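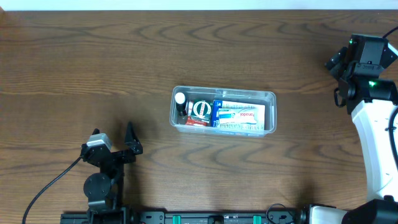
The medicine box, between the two arms.

13 Jan 2020

So I've reached the part of this project where my hands know what to do and my mouth can't explain it. Muchen Deng asked me last night how I get the gripper to pinch a carton without squashing the corner and I stood there opening and closing my thumb and finger like a crab. That was my whole answer.

The task is medicine cabinet stuff. Clear plastic container, a few boxes, a little black bottle with a white cap, and I drive the arms from a pair of handles on the next table to take things out and put them back. Every run gets saved, the good ones go into training. I'm at 248 keepers as of this morning! The target Venkatesh Shetty wrote on my list is 774, and I've decided not to look at that number before coffee.

What I didn't expect is how much the packing matters. When the cartons are jammed in side by side there's hardly anywhere for a fingertip to go, so you have to start with whatever is lying on top. For me that's the slim white and blue box in front of or on top of the Panadol. Get that one out and the big box has some room to breathe (the big one is a pain, it's wide and flat, and I go in from the short end with the jaw tilted). If I start with the bottle instead I nearly always knock it into the red and white box next to it and then I'm fishing.

Also – slow down at the rim. I keep wanting to swing across as soon as the box feels free, and the bottom edge catches the wall and the whole container comes along for the ride. I lift, wait a beat, then move sideways. Muchen pauses longer than I do and her runs look a bit sleepy, but she throws away fewer of them, so I've been copying her.

The other argument this week was whether to keep the runs where I miss a grab and try again. Venkatesh says keep them if the second try is clean, so the policy sees what getting out of trouble looks like. I was tossing all of those, which meant I went back through the reject folder and pulled 12 of them. I'm still not sure about three. In one of them I hover over the container for ages while I make up my mind, and I don't love the idea of teaching anybody that.

My wrists are fine, thanks for asking, Mom. I take a break whenever I catch myself holding my breath.

Next up is the same container turned the other way, then shuffling which box goes where. I want to try swapping hands too, left arm steadying the container and right arm picking, and then the reverse. My left hand is terrible at this. More when I've got a few of those saved.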